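6.4 Slipping grip and dropped parts

Welcome to the most satisfying repair in this guide! A Bremov arm that has started dropping things looks like a big problem, and most of the time you can fix it at the bench with a soft brush and a bit of patience. Work through the steps in order. If you skip ahead and change the grip force first, you will hide the fault and it will come back.

When to use this section

Use it if you see any of the following:

- Fault 50 (GRIP LOST) on the controller screen
- A part that tilts or slides while the arm is lifting
- Fingers that close fully when there should be a part between them
- A part left behind at the pick point, with no fault shown

If the fingers don't move at all, go to 6.2. If only one finger moves, stop using the arm and go to 6.3.

CAUTION: A dropped part can bounce a surprisingly long way. Keep hands and faces out of the area under the arm whenever the drive is on, even at slow speed.

CAUTION: The fingers can close without warning when power returns. Never clear a fault with your hand between them.

Make the arm safe

1. Press the stop button. Wait for the status light to turn solid amber.

2. If the gripper is still holding something, put a tray or folded cloth underneath and support the part before you go any further.

3. On the controller, choose Service, then Open Fingers. Confirm with the green key.

4. Turn the drive key to OFF and take it out. Keep it in your pocket until you reach step 12.

Look before you wipe

It is tempting to grab a cloth right away. Hold off for a minute, because the dirt tells you a lot! The wrist camera stays on when the drive is off, so you can see both fingers on the controller screen.

5. Choose Service, then Wrist View. Check the face of each finger, the tips first and then down toward the base.

6. Note where any pale flecks or streaks are. Save the view if you can. Llinos Trevor on the Lastivel help desk will ask for it if you call, and she is very good at reading these.

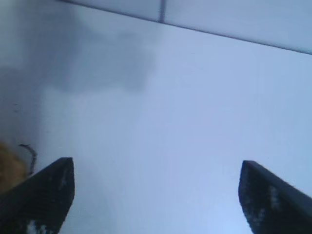 Figure 6-3. Wrist view with fingers open. Note the whitish flecks on both fingers, including the streak below the right tip.

7. Look at the surface beyond the fingers too. Move any loose string, wire or scraps well clear of the pick area. A thin strand caught between a finger and a part can be enough to break the grip.

Note: Soft shadows in the wrist view are normal and do not need cleaning.

Clean the fingers

8. Brush each finger from base to tip with the soft brush from the Haniditz kit. Use short strokes and let the brush do the work.

9. Wipe with a lint-free cloth, slightly damp with water. Do not use alcohol or glass cleaner, which harden the grip surface.

10. Let the fingers air dry for ten minutes. Do not use a heat gun.

11. Look again in Wrist View. If the pale marks are gone, they were dust or residue and you can carry on. If they are still there, the surface may be worn. Run a fingertip over the spot (drive key still in your pocket, please). If it feels smooth where the rest feels ribbed, replace both fingers as a pair. See 8.1.

Test the grip

12. Put the drive key back and turn it to SLOW.

13. Place the Ung test block at the pick point and choose Service, then Grip Test. The arm lifts the block a short way, holds it and sets it down.

14. Read the hold value. A healthy pair of fingers gives 700 or higher. With new fingers you may see something as high as 1,721, and it is a lovely thing to see after a week of dropped parts.

15. If the value is under 700, repeat steps 8 to 13 once. If it is still low, fit new fingers.

CAUTION: Do not raise the grip force to get past a low hold value. Extra force can crack a part and throw pieces.

Keeping it from coming back

Brush the fingers every 1,000 picks, or at the end of each shift if you handle cardboard, chalky castings or anything else that sheds. The controller can remind you: choose Settings, then Care Alerts.

Finn Kohlhase, who wrote the grip test, suggests writing down the hold value each time. A slow slide over several weeks points to wear. A sudden fall usually means dirt, or a different part surface. There is a blank log on the inside back cover.

If fault 50 returns with clean fingers and a good hold value, go to 6.5, Pick position errors.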